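Two Arms, One Table, and a Lot of Saturday Glue

The door to Trenden sticks, so the first thing you learn at the shared workshop is to lift while you push. Inside it smells of cut pine and solder. Someone is always sanding. Past the bikes and the drill press, behind a run of black curtain, Timothée Coste and Killian Masson have been building the thing everybody else in the building wanders over to look at on their way to the kettle.

They call it Trirnus. It started with one arm and a bet over lunch: could two people with day jobs get a robot to tidy a table the way a reasonably patient six-year-old would? Not fast, not perfectly, just toys off the table and into a bowl. Coste fixes elevators for a living. Masson teaches evening classes in bookkeeping and had never written a line of code before the project. I love that about it!

The first arm came secondhand from Pruvost, a dealer two towns over that buys up lab gear when companies move or fold. It arrived on a pallet with no manual and a cable that fit nothing. Masson spent 40 evenings on the software before it would move on command, and he still has the notebook, every page of it, coffee rings and all. The second arm followed the next April, and that changed the whole job. One arm only has to worry about the table. Two arms have to worry about each other.

"You think you've left plenty of space," Coste told me. "Then an elbow swings out and you find the space was for your shoulders, and the robot has different shoulders."

So they went back to the bench. They spent a month on mounts alone. The early ones flexed, just a hair, and a hair at the base is a finger's width at the gripper (ask anyone who has used a long ladder). They rebuilt the supports, clamped everything they could get a clamp on, and started over with the measuring. Then they did the cables, which Masson swears took longer than the code.

The curtain was Coste's idea. The workshop has tall windows, and the afternoon sun used to slide across the table and throw the vision software into a sulk. Fabric from a theater sale fixed it in an hour. If you're planning anything like this at home, start with the light. Hang your fabric before you touch a single setting, and paint or cover your table in one plain color.

Then come the toys, which are my favorite part. A hard block is easy: flat sides, corners, nothing gives. A plush thing is a little nightmare, all lobes and squish, with a different outline every time it lands. Round toys roll. The two of them keep a box of the stuff under the bench and shuffle it before each session so they can't fool themselves by practicing on the same layout twice.

I watched for most of a morning with a mug going cold in my hand. The arm comes in from above, the wrist bends, the fingers point down, and then there is a pause that feels much longer than it is. Everyone in the room leans in. When a grab fails, Masson types a note and Coste moves the toy. When one works, they both try to look like it was no big deal, and they are terrible at it. 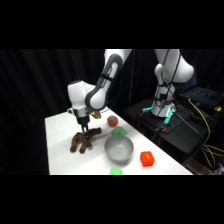

What It Takes to Start

You don't need two arms. Coste is firm on this, and so is Brusano, the little club newsletter where the pair post their build notes. Start with one small arm, a sturdy table and a laptop you don't mind leaving at the bench. Bolt or clamp the base down hard. Put the stop button where your hand already rests, then try reaching for it with your eyes shut.

Pick soft, light things to lift for the first few weeks. Keep the speed low, lower than you'd like. Write down every change you make, even the dumb ones, and make only one at a time.

And find a second person if you can. Masson says he would have quit over the cable. Coste says he would have quit over the code. They're already arguing about whether the next job should be folding dish towels or sorting the workshop's screws, and the drawer of mixed screws by the door is very full.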